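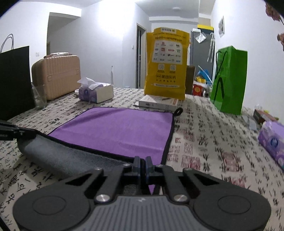
Section 5. Folding and storing the towel

5.1 Scope

This section applies to Koneo microfibre travel towels with a bound edge and a hanging loop. It covers folding on a bed or table and packing into a suitcase or bag. Washing is covered in section 3.

5.2 Before you start

Check that the towel is fully dry on both faces. The thicker edge binding dries more slowly than the middle and should be checked separately.

Clear a flat area large enough for the open towel. Small items such as tissue packs, pens, boxes and paper bags may stay on the same surface if they are moved back from the folding area.

CAUTION: Move drinking glasses off the surface before shaking out or turning the towel.

5.3 Folding

1. Lay the towel flat with the coloured face up and the grey face down.

2. Turn the towel until the hanging loop is at the far right corner.

3. Smooth the towel from the centre towards the edges. Do not pull on the binding.

4. Take the near left corner and fold the left side over to meet the right side. The grey face will show while the fold is being made. If the fabric curls, open it out and repeat step 3.

5. Line up the bound edges and press along the fold with the flat of the hand.

6. Fold the near edge up to the far edge.

7. Fold once more in the same direction. The loop should remain outside the fold.

Note: On a patterned or loose sheet, hold the sheet still with one hand during steps 4 and 6. The towel grips light cotton and may drag it.

5.4 Packing

1. Place the folded towel on top of heavier items in the case, with the loop facing the hinge.

2. If a paper carrier bag is used, stand the towel on its folded edge and keep it clear of the handles.

3. Keep medicines, toiletries and opened tissue packs in a separate bag.

CAUTION: Do not store a damp towel in a closed suitcase. Use the Vasoda mesh pouch (part 2252) and hang it by the loop at the first opportunity.

5.5 Long-term storage

Unfold and refold the towel every 11 weeks, changing the position of the first fold. Keep it out of direct sunlight.

Revised 6/30/23, U. Nuchit. Replaces the April issue.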